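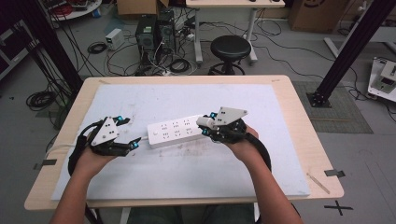
Nelow hand-held gripper pair, hands-on gallery
Posted Nov 24, 2025 by Hendrik Van Leeuwen

Quick one, full write-up when I get a minute. We have the Nelow pair on trial from Vanhove, two grippers, left and right, you wear them and do the job with your own arms and the software turns it into demonstrations for a robot. No robot needed for the recording part. Most of you reading have used something like it so I'll skip the basics.

Power strip and plug block, both hands
Left gripper near the cable end of the strip, right one clamped on the end with the white plug block. White foam board under everything. It scuffs, as you can tell, and wipes down ok.

Fit
One black strap per gripper, loops around the hand. Bare hands, no glove. I liked that more than I expected to. Straps want to be snug before you start, if you tighten halfway through a take the grip shifts and you'll feel it for the next ten tries. Small hands: last notch, still a bit of slop. Big hands fine.

Fingers
Two per gripper, black, cyan at the tips. Grip on smooth plastic is good. Plug blocks are fine, flat cable is harder, you end up pinching twice. Nothing thinner than a pencil lead so far, will try.

Top plates
White triangle on each gripper, little dark dots on it. Don't lean on them. Don't set the gripper down on them either, Vanhove is very clear about this in the booklet and they're right. Replacement plates are sold in pairs only, which is anoying if you only ruin one.

Numbers so far
Task was the power strip, two-handed, hold one end and work the plug at the other. 300 takes. 297 kept. The three we lost: two where I forgot to hit start, one where the software dropped the left hand and said so right away. So one real failure and two of mine.
Longest run was 80 takes without getting up. Would not reccomend. Forearms were done well before that, and the last stretch is sloppier than the rest, you can see it in the curves. We do shorter blocks now with a break and the data is cleaner.

Weight
Ok for one hand. You notice it with two, mostly in the wrists. Resting elbows on the table edge helps a lot, so pick a table with room in front of the board.

Setup
Out of the case to first take was quick. Pairing left and right was the slow bit, wants them in the right order (left first, it's on page 6, nowhere else). After that it remembered them every morning. Calibration is a short wave-around, one hand then the other. Redo it if you move the table. We put tape down at the corners of ours now.

Software
Comes with Flendel, the recorder app. Plain looking, does the job. Start, stop, discard. Discard asks you to confirm every single time and there's no setting for it. Export was clean, file names make sense, left and right don't get swapped. Playback scrubbing is laggy on long takes. Vanhove says a fix is coming in the next update, no date given.

Against the Billholm set
Had the Billholm pair last spring. Heavier, jaws open wider, better for boxes and bottles. Nelow is nicer for small stuff, plugs, caps, connectors. If all you do is bins I'd stay with Billholm. For tabletop work I'd take the Nelow, and the straps alone are most of the reason.

What I'd change
Strap padding on the palm side.
Single replacement plates.
A start button you can hit without looking.
Page 6 moved to page 1.
A case insert that holds the grippers with the straps still set. Right now you loosen them to pack, tighten them again next day, every day.

Who it's for
Small teams that need a lot of two-handed demos and don't want to tie up a robot to get them. One person can run it alone once paired. For a classroom I'd want two sets, the swap between people is slow on account of the straps.

Trial runs to the end of November, then it goes back or we buy it. Leaning buy. Thin cable and screw caps are up next, more pictures when those are done. Questions to the usual address, I'll answer the pairing ones first since I've had a few allready.

HVL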